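A Place for the Tweezers

The owner of the Clornach repair bench does not like the word "organizer." It suggests, she told me over a mug of tea she had plainly forgotten making, a person who buys plastic bins in January and is found under them in March.

"I put things back," she said. "There's no philosophy. I had a drawer, the drawer was a disgrace, and now I have a roll."

Clornach is one room above a shoe shop, and it fixes small things: hearing aid cases, music boxes, the insides of clocks that were never worth much to begin with. She started it with a card table and a desk lamp. The most recent job number, written on masking tape and stuck to a music box with no lid, was 1068. She has strong views on screws, weaker ones on invoices, and when I asked about tool storage she talked until the tea had a skin on it.

The drawer came first. For 12 years everything lived in it, including a bag of rubber feet and the warranty for a toaster she no longer owned. "You'd put your hand in and come out with a tweezer in it," she said. "In the hand, I mean. In the actual hand."

After the drawer came a wall. She hung a pegboard from a company called Trarnitico and drew outlines around each tool in marker, the way her father did in his garage. It lasted one summer. Every tool she replaced was a slightly different shape from its outline, and she began to feel, she said, that the wall was disappointed in her.

The roll was a compromise. It folds up, it goes on a shelf, and it can be carried to a customer's kitchen table, where a surprising amount of her work gets done. She was choosy about the color. A black roll on a dark bench is a hole that tools fall into, in her opinion, so she wanted a bright edge she could find without her glasses.

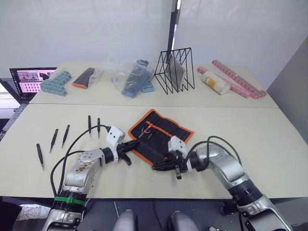
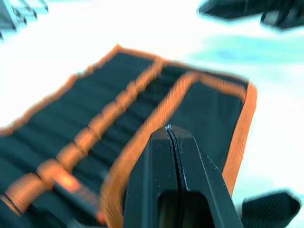 Another voice on the matter belongs to her sister, who thinks the whole business is overdone and keeps her own tools in a cookie tin. According to the sister, a roll only works for people who were going to be tidy anyway, and everyone else ends up with a nice piece of fabric and a pile next to it.

The owner has heard this before. "She has three tools," she said. "One of them is a butter knife."

But she did concede the pile. Tweezers are the problem. Pliers go in a pocket and stay there, having some weight to them, while tweezers slide to the bottom or come out when they feel like it. Her rule is that they go in last and points down – a rule she breaks, by her own estimate, around 3 times a day. She also keeps an eye on how many tools share a pocket. One is correct. Two is a marriage, and she has seen how the plating looks afterward.

I asked what she would tell a person starting from a drawer. Empty it onto a pale surface, she said, and leave it overnight. In the morning, pick up only what you can name. She did this herself and ended up with a shoebox of objects she could not identify, which she still has, under the bench, labeled NOT YET.

She was less certain about brands. A Nirnex roll she tried early on had pockets so deep that she needed tweezers to get the tweezers out. A friend swears by Ccori, but the friend also swears by a diet of boiled eggs.

Before I left she rolled everything up and tied it, then remembered she had a music box to finish, and untied it again.

Comments (4)

slowsolder
Points down, yes, but put a bit of cork on them first. I went through the bottom of mine and then through a car seat.

marge_in_the_attic
I'm with the sister. Cookie tin since '88, and it still smells like ginger.

benchpress
Does she wash the roll? Mine has started to stand up by itself.

slowsolder
@benchpress Cold water, by hand, and take the tools out. I mention that last part from experience.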